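## Section 7: Setting Up On-Air Corrections and Public Notices

This section applies to station staff who prepare or approve corrections, clarifications and public notices in the Trallum rundown system. It replaces the version of Section 7 issued in March. The current text took effect on Friday, November 8, 2024.

Users must hold an Editor or Supervising Editor role to complete the steps below. Users with a Viewer role can read notices but cannot create or release them.
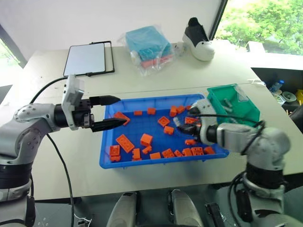
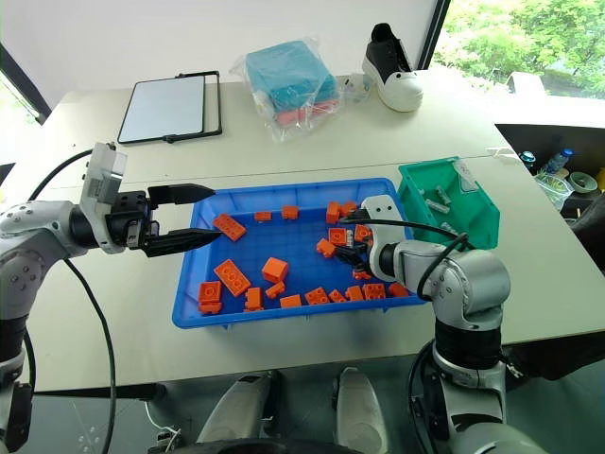 ### 7.1 Before You Begin

Confirm the following:

- The program you are working on has an open rundown for the current broadcast day.
- The standards desk has been assigned to the program. If the Standards field is blank, contact Cheng-en Liu in Editorial Systems.
- The Lekis graphics connection shows as Active in the status bar.

**Note:** A notice can be written while the graphics connection is inactive. It can be read aloud by the anchor in this state, but no on-screen text will be sent.

### 7.2 Creating a Correction

A correction is used when a factual statement made on air was wrong. Opinion segments are covered by the same rule. A host's view of a public question does not require a correction, but a wrong figure, date or attribution used to support that view does.

1. Open the rundown and select the segment in which the statement was made. If the segment aired on an earlier day, select **Archive** and search by program title.
2. Select **New Notice**, then **Correction**.
3. In the **As Aired** field, enter the exact words spoken. Copy them from the transcript. Do not work from memory or from a viewer complaint.
4. In the **Corrected** field, enter the accurate statement. The limit is 40 words.
5. Attach at least one source document. Links to social media posts are not accepted unless the post is itself the subject of the story.
6. Select the program in which the correction will be read. The default is the next edition of the program that carried the statement.
7. Select **Submit to Standards**.

The notice appears in the rundown in gray until it has been approved, and in green afterward. A gray notice is skipped by the prompter.

**Caution:** Do not paste correction text directly into an anchor script. Text entered this way is not logged and will not be attached to the online copy of the story.

### 7.3 Creating a Public Notice

A public notice carries information supplied by an outside authority, such as a health department, a county election office or a weather service. It is read or displayed without comment.

1. Select **New Notice**, then **Public Notice**.
2. Choose the issuing authority from the list. The list holds 82 approved authorities and is maintained by Ánh Kiều. Requests to add an authority should be sent to her in writing.
3. Paste the text as supplied. Spelling errors may be fixed. Any other change must be agreed with the issuing authority and recorded in the **Changes** field.
4. Set the start and end times. A notice with no end time expires at the close of the broadcast day.
5. Choose a display style: **Lower Third**, **Full Screen** or **Read Only**.
6. Select **Submit to Standards**.

**Note:** Notices concerning vaccination, medication or the safety of food and water are sent to two approvers. Both must sign off before the notice turns green. The second approver cannot be the producer of the program in which the notice will air.

### 7.4 Placement During Prime-Time Programs

Prime-time programs are produced by separate teams, and each team sets its own running order. The placement rules are the same for all of them.

- A correction must run before the second commercial break.
- A public notice may run at any point within its start and end times, but not during an interview.
- Host remarks before or after a notice must not dispute, qualify or make light of its contents.

If a live event pushes a notice out of its program, Trallum moves it to the next available edition and alerts the Supervising Editor. The alert stays open until someone accepts it – closing the window does not clear it.

### 7.5 Withdrawing a Notice

1. Open the notice and select **Withdraw**.
2. Enter a reason. The field cannot be left blank.
3. Confirm by telephone with the control room if the program is due on air within about 40 minutes.

**Caution:** Withdrawing a notice does not remove graphics already loaded in Lekis. The control room must clear these by hand.

### 7.6 Records

Every notice is stored in the Thibodeau archive with its approval history, the source documents and the time it aired. Withdrawn notices are stored in the same way. Records cannot be edited after the close of the broadcast day. To report an error in a record, complete Form 2 and send it to the standards desk.

Exporting notices for outside review is described in Section 8. Stations that use Tultach for closed captions should also read the captioning supplement before releasing a first notice.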